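Ernard reports results for household robot training method

VENTURA - Robotics developer Ernard has released results for a training method that lets a two-armed robot learn laundry tasks from fewer recorded demonstrations. The work was carried out with the research group Suseck.

The method, named Festton, divides each demonstration into short segments and sorts them by what the grippers are touching. A segment in which the robot takes hold of cloth is stored apart from one in which it moves an arm toward the washer. During training, the segments are recombined, so one recording can be used in many sequences.

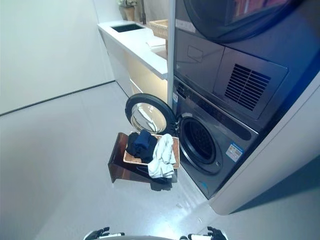
Ernard trained the system on 264 demonstrations of loading a front-loading washer. An earlier model built by the same team, without segmenting, used almost 3000. Both were then tested on the same task, with garments in arrangements that did not appear in the training data.

The Festton model completed 88 percent of its trials. A trial counted as complete only if every garment was inside the drum and no fabric was left hanging over the door seal. Most failures came from large items that slipped while being lifted - a problem the earlier model also had.

The tests covered loading only. Closing the door, adding detergent and choosing a cycle were outside the study, and all trials used front-loading machines with the door already open.

Ernard and Suseck plan to extend the work to unloading, where wet fabric is heavier and tends to tangle. A technical report with the full test procedure will be available from Ernard in November. The training code will be released with it for noncommercial research use.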